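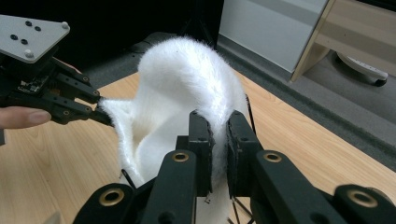
White faux fur trim gone flat, how do I store it and clean the piece with the pink band?

Posted by clana_crafts in Sewing and Fabric Care

I have a long strip of white faux fur, long pile, the kind you'd put around a hood or a stocking. It was folded up in a tub from April until now and has creases where the pile lies flat. I also have a fluffy white plush piece with a magenta band of wavy loops along it, and I don't know whether the colour will run if I wash it. The strip is 200 cm long and cost me $40, so I'd like to save it. Neither has a care label. Can I steam them? And should I be rolling the strip or folding it?

2 replies

Porwood

Don't iron it and be careful with steam. Most faux fur is acrylic or polyester and the tips of the fibres will melt or go crinkly, and you can't fix that.

For the strip:

Shake it out hard, then hang it over a rounded rail overnight so it makes a loose arch with the fur facing out.

Brush it with a pet slicker brush in short strokes. Hold the backing with your other hand so you aren't pulling on the edge.

If there's still a crease, mist it with cool water, brush again and leave it to dry away from the heater.

Roll it for storage, fur side out, around a cardboard tube. An old pillowcase over the top keeps the dust off. A sealed tub is fine as long as you don't put anything on top of it.

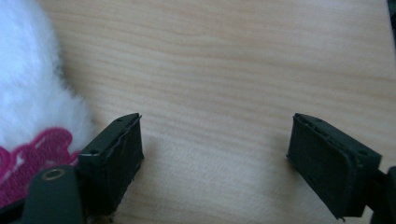

For the piece with the pink band:

Test the pink before you do anything else. Wet a white cloth, press it on the back of the band for a minute and look for colour. If there's any pink on the cloth, spot clean the white only and keep the water off the band. If it's clean, hand wash in cool water with a bit of wool wash, don't wring it, and dry it flat on a towel on the table. Brush the white when it's nearly dry but leave the loops alone, as a slicker brush will snag them.

katayama669

I just put mine in the machine on cold in a mesh bag and it was fine. Didn't have a coloured bit on it though. Took ages to dry.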